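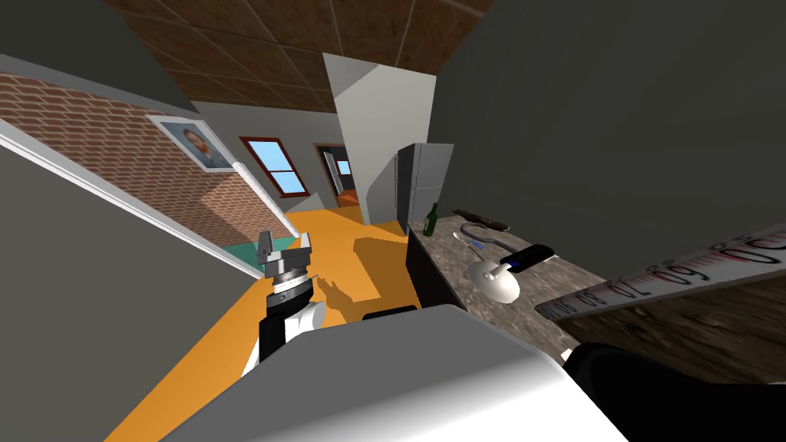
I have been meaning to write about my Grevener paint roller kit since June, when we finally got going on the upstairs hallway, and I have so many nice things to say that I hardly know where to start! My taste runs to warm colors - an orange floor under brown square ceiling tiles would suit me fine - so I need a roller that can lay down a strong shade evenly. This one does. I put a deep rust color on the long wall in two coats, and it came out smooth as butter.
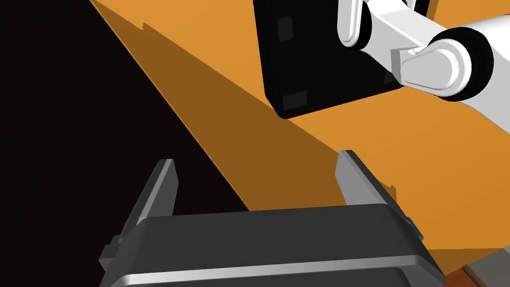

The handle is comfortable too, even after a whole afternoon (my wrists are not what they were), and the 11-inch tray holds plenty of paint. My neighbor Ludivine Collet borrowed the kit for her dining room and has now bought her own. I paid 48 dollars for mine, which felt like a lot at the time. My one complaint is the extension pole - the twist lock slips if you lean on it, so tighten it well before you do a ceiling. The covers wash out nicely in warm water, and I'm still on the first pair.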